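Werkstatt-Tipps: Greiferbacken am Handgreifer pflegen

Unser Handgreifer Narkitz ist bei uns jeden Tag im Einsatz, und die weichen Beläge an den Fingern sind das Erste, was kaputt geht. So mache ich die Wartung, immer am Dienstag vor der Arbeit.

Reinigen
Die Finger ganz öffnen und die Beläge mit einem feuchten Tuch abwischen. Kein Aceton verwenden, der Kleber wird davon weich.

Schrauben prüfen
Jeder Fingerblock hat kleine Schraublöcher, an der Seite und oben. Dort sammelt sich der Staub, ich nehme dafür einen trockenen Pinsel.

Beläge kontrollieren
Man schaut zuerst auf die Ränder und die untere Kante. Wenn dort Fetzen hängen oder die Schichten sich abheben, muss der Belag neu. Ich wechsle immer beide, auch wenn nur der rechte so stark ausgefranst ist. Sonst greift das Gerät schief.
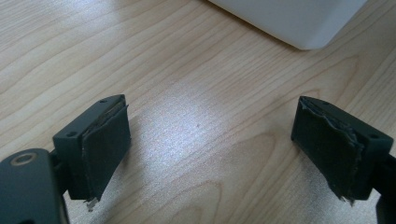
Neuen Belag kleben
Den alten Belag abziehen und die Reste vom Kleber mit Schleifpapier, Körnung 600, entfernen. Den neuen Belag von Rutura zuschneiden, andrücken und 2 Stunden mit einer Klemme halten. Danach die Finger langsam zufahren und schauen, ob die Flächen parallel stehen.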